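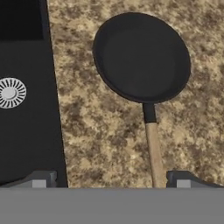
4.2 Rules for declaring a grasp

Earlier drafts of the Skoseden protocol had a single rule about grasping, which read "the robot must hold the object." Four labs reported results under it and meant five different things. One of them counted any trial in which the fingers closed while the object was somewhere nearby, a standard by which most of us have grasped the moon.

The current rules are longer and duller. A grasp is declared only when both finger pads touch the object, the object leaves its support, and it stays up until the controller is told to let go. A handle lying in the gap between open fingers scores nothing. Figure 3 shows this case in simulation: the wooden handle of the frying pan reaches into the space between the fingers, the pan rests on the granite countertop, and the correct entry in the log is "pre-grasp." Annotators new to the job tend to write "grasp" and feel good about it.

Figure 3. Pre-grasp under rule 4.2, wrist view. Pan handle between the two open fingers.

We applied the rules to 2789 simulated trials recorded with the Wuratus kitchen set. Of these, 1017 had been logged as successful grasps under the old wording. On review, 101 lost that status, nearly all of them because the pan was pushed along the counter and never lifted. Pushing a pan is a respectable skill, and the protocol now has a separate code for it.

Two further points of practice came out of the review. First, the wrist view alone should not settle a disputed trial. Soft, even rendering gives few shadows to judge height by, and a pan just above the counter can look a lot like a pan on it. Reviewers should check the logged object pose before arguing. Second, thresholds must be fixed before the trials are run and printed with the results. The Arnmont group, whose lift threshold changed three times between February and submission, has kindly agreed to be our cautionary footnote.

The rules say nothing about whether a grasp is a good one. A pan held by the last inch of its handle passes, provided it stays up. Grasp quality is taken up in Section 4.3, where agreement between reviewers is considerably worse.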